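Vellthorpe cell notebook
6/21/18
Wuvar two-arm unit, wrist camera exposure and finger covers

Picked up from the last entry. The open problem was the wrist cameras washing out whenever a finger comes close to the lens. I had blamed the auto exposure and spent the first part of the session on that. Locked the gain on both wrists and ran the arms through the slow reach. Glare was still there with the gain locked, so the setting alone does not fix it. Put it back on auto for now so I am comparing like with like.

Next, checked the finger mounts. Each finger is held by 2 screws and I went over all of them with the small hex key. One on the left arm took most of a turn. Marked it with paint pen so we can see if it backs out again. The others were tight.

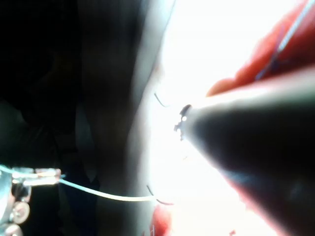

Connectors next. The Meng crimps have given trouble before, mostly when the wire is left short and the wrist rolls to its limit. Tugged each one by hand with power off. All held. I would still like to redo them with the longer lead before October, when the cell gets moved. Do not zip tie the lead to the finger base. It needs to be able to slide.

Wrist roll test: went to both limits, 6 cycles, no dropouts on the camera feed. Logged under Broten, same folder as the old runs.

Tip check after that. Worn tips do not hold thin stuff well, so I used white cord as the test piece. It is a fair stand-in for the cable work and easy to pick out against the blue cloth. Settings I used, so the next person can repeat it:

Grip force at the low preset
Arm speed at the slow preset
Room lights left as they were
Cord pinched near one end, short tail left hanging

Watch the camera view while you do this. With the fingers near the lens the lower part of the picture can go to plain white, and the mattress top fades out right where you want to see it. The far side of the room stays dark at the same time, so auto exposure has no good answer. Pulling the whole thing darker would save the near part and lose the chairs and the window completely.
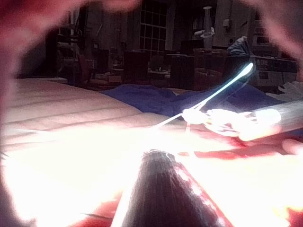 Camera angle and window light

Tried the view toward the window as well. The curtain is sheer and lets a lot through. Anything on that side is hard to judge on the monitor, and clear plastic is the worst of it, all highlights. If the tracking test has to use a bottle, turn the arm away from the window first or hang something heavier over the curtain.

Cable routing needs another look too. I want slack at the top and nothing that can catch on a chair back when the arm swings. Check it by hand through the full swing before turning the drives on.

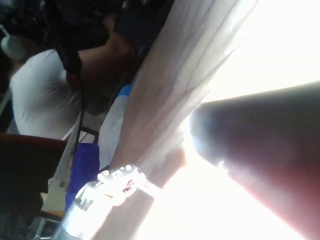 Wrist view toward the window, bottle close to the finger.

Left to do:
Recheck the paint mark on the left arm screw after 2 more sessions
Order matte covers for the fingers, the current ones throw too much light back
Cut longer leads for the Meng crimps
Try fixed exposure again once the covers are on

Drives off, arms parked, key back in the drawer.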